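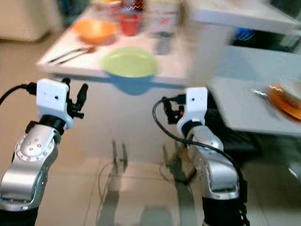

Boletín de prensa, n.º 39

Caditz presenta Mustix, su nueva vajilla de diario en colores claros y vivos

Brorkgate, 7/4/24

La casa Caditz, dedicada a los artículos de mesa, anuncia la salida de Mustix, una colección de platos y cuencos pensada para el uso de todos los días. La colección se podrá comprar desde el mes de September (septiembre) en la tienda de Brorkgate y en los comercios que trabajan con nuestra casa.

Mustix comienza con dos colores: un verde claro y un naranja. Durante el trabajo de preparación se probaron muchas combinaciones, y estas dos fueron las que mejor convivieron sobre una mesa blanca. El verde claro es tranquilo y deja ver bien la comida. El naranja tiene más fuerza y por eso lo proponemos para los cuencos y para el plato de abajo, cuando la mesa se pone con dos platos. Las piezas se venden sueltas y cada cliente puede mezclar los colores según su gusto.

El plato verde es redondo y poco profundo. Lo hemos dibujado para la comida principal, pero sirve también para llevar a la mesa el pan, la fruta cortada o un queso. El cuenco naranja está destinado a la sopa, a los cereales de la mañana y a las ensaladas pequeñas. Ninguna pieza lleva dibujo ni letras en la cara superior. Esta decisión fue discutida largamente en nuestra casa, pues las colecciones anteriores tenían casi siempre una línea decorada en el borde.

Con Mustix queremos responder a una petición que recibimos muchas veces en la tienda: una vajilla sencilla, que se pueda completar poco a poco. Quien compre hoy un plato podrá encontrar el mismo verde en los años próximos. Para garantizarlo, Caditz ha reservado una referencia de color propia, la 1476, que será utilizada en todas las series del verde claro. El naranja tendrá también su referencia fija, que se comunicará con el catálogo.

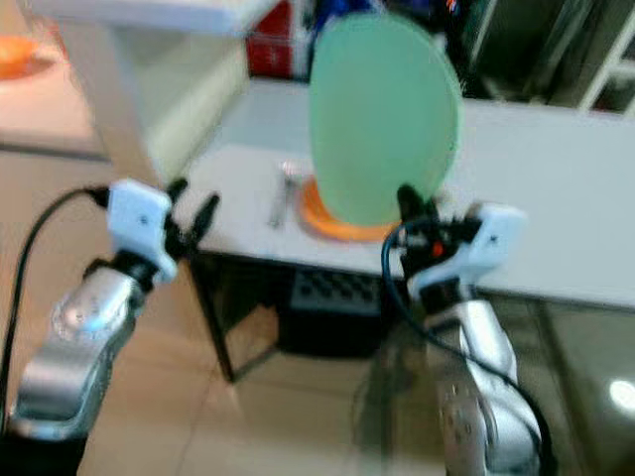

Plato verde claro y plato naranja de la colección Mustix, con un cubierto sobre la mesa blanca.

La manera de poner la mesa ha sido una parte importante del proyecto. En el catálogo proponemos el plato naranja plano sobre la mesa y el verde encima. Los cubiertos pueden ser los que cada familia ya tiene en casa; los de color plateado hacen buena compañía a los dos tonos. No aconsejamos un mantel con mucho dibujo, porque quita atención a los platos. Sobre una superficie blanca y lisa la vajilla se ve mejor.

Para las casas con poco espacio recomendamos empezar con una cantidad pequeña: dos platos verdes, dos platos naranjas y dos cuencos. Con estas seis piezas se puede desayunar, comer y cenar sin dificultad. Después se pueden añadir más piezas, cuando llegan invitados o cuando la familia crece.

Recogida de la mesa

El catálogo de Mustix llevará también una página sobre cómo quitar y guardar la vajilla. Los consejos son breves:

Retirar primero los cubiertos y los restos de comida.
Levantar el plato de arriba antes de mover el de abajo.
Apilar los platos por color y los cuencos aparte.
No guardar cubiertos entre dos platos.

Venta y distribución

La primera entrega comprende 200 juegos, que se repartirán entre la tienda de Brorkgate y los comercios asociados. De ellos, 50 quedan reservados para los clientes inscritos en la lista de Caditz, que podrán recogerlos en la tienda durante la primera semana de venta. La distribución a los comercios está a cargo de la empresa Stöcker, con la cual Caditz trabaja desde hace varios años. Los comercios interesados en recibir la colección pueden dirigir su pedido a Stöcker o directamente a nuestra oficina.

Los precios de cada pieza serán publicados junto con el catálogo. Las piezas sueltas tendrán el mismo precio en los dos colores.

Sobre Caditz

Caditz es una casa de artículos de mesa y cocina con sede en Brorkgate. Diseña vajillas, cuencos y fuentes para el uso doméstico y los vende en su propia tienda y por medio de comercios especializados.

Para pedir el catálogo, muestras o más información, los medios de comunicación pueden dirigirse a la oficina de prensa de Caditz en Brorkgate, indicando en el asunto la palabra Mustix.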